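The Great Key Amnesty

It started on a Monday, with me standing in the driveway in my socks, patting every pocket I own. I had a dentist appointment across town and no car key. I did have, in my left coat pocket, a key to a bike lock I threw away when we lived on Bumenside. Very helpful!

So in February I emptied every drawer, bowl, jar and coat in the house and went looking for keys. I promised myself 60 minutes. It took the whole weekend (I stopped to read old birthday cards, which is how all my cleaning projects go).

My friend Salamatu Issahaku came over with soup and strong opinions. She keeps hers on 2 hooks by the back door, house on the left, car on the right, and she has never been late to anything in her life. "Why do you have a key to a filing cabinet?" she asked. I have never owned a filing cabinet.

We made piles on the living room floor. Doors we still open, doors we used to open, luggage, and a sad heap we called the mystery meat. Then I took the mystery meat down to Mockus, the hardware store on the corner, where Rimantas Eglītis has been cutting keys since before I could drive. He looked at the blades, hummed a little, and knew right away that three of them were for mailboxes. One was for a piano. We don't have a piano either, but my aunt in Sterkemness did, and when I called her she shrieked so loud I had to hold the phone away.
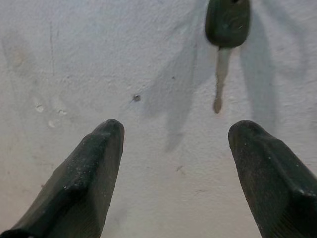 Car keys turned out to be the hardest ones to part with. I kept going back to the plain old kind, before everything was a button, with the chunky dark head that fills your palm and the narrow silvery blade. The head picks up little scuffs over the years and I like those more than I probably should. I learned to drive with a key like that, on the gravel road out to Jaltudholm, stalling at every gate with my dad humming in the passenger seat.

The driveway key was in the freezer bag drawer, by the way. Don't ask. It lives on a hook now, and the hook is by the back door, and yes, Salamatu has been told she was right.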